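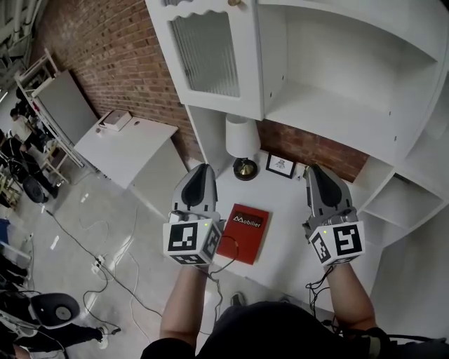
Section 5: Setting up your furniture record

Now that your Certon home inventory pack is unwrapped and you've had a leaf through the Getting Started section, it's time to begin the part most people enjoy the most, your furniture record. Put the kettle on first if you like. A first room usually takes a good part of an afternoon, and it's a much nicer job when you aren't watching the clock.

You will need:
the furniture sheets (the ones with the wide margin)
a soft tape measure
a pencil and a rubber
the sticky number labels
any receipts or old valuations you can lay your hands on

5.1 Choosing where to start

1. Pick one room and stay in it until it's finished. It is ever so tempting to wander off after a matching chair in the hall, but you'll lose your place in the numbering, and putting it right afterwards is a fiddly business.

2. Write the name of the room at the top of a fresh sheet, using whatever you really call it at home. "Gran's room" is perfectly all right, even if Gran moved to Virnside years ago.

3. Stand in the doorway and work clockwise. Shelving, cupboards and anything else fixed to the wall go on the sheet first, followed by the pieces that stand free.

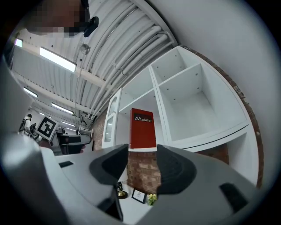
4. Give each piece the next number on the label strip and copy the same number into the left-hand column. Sets may share a number with a letter after it, so four dining chairs would be 12a, 12b, 12c and 12d.

Caution: Do not stick labels on French polish, wax, gilding or painted surfaces. Choose bare wood underneath or behind, and if there isn't any, tie the label on with the cotton tape supplied.

5.2 Measuring and describing

5. Measure the height, then the width, then the depth, always in that order, and write all three in centimetres. Include handles and feet. If a table has flaps, measure it with the flaps down and add the open size in the margin.

6. Describe the piece in a short line, as you might to a friend over the telephone. "Oak bureau, three drawers, one handle replaced" tells an insurer a good deal more than "nice old desk".

7. Note any damage you can see, however small — a scratch that's already on the sheet is a scratch you won't have to argue over after a house move.

Note: If you have to pull a heavy piece away from the wall, empty it first and ask someone to take the other end. Never tip a glazed cabinet forward to look at the back.

5.3 Values and receipts

8. Write what you paid in the first money column, and leave the second one blank unless you have a written valuation. Please don't guess! A blank can be filled in later, whereas a guess tends to be believed.

9. Tuck receipts into the pocket behind the sheet, with the item number pencilled in the top corner. Date the sheet as well, in full, like this: Fri 4 January.

10. When the room is done, sign the sheet and ask a second person in the household to read it through and sign beneath you.

Spare furniture sheets can be ordered under part number 382, and extra label strips under part number 571.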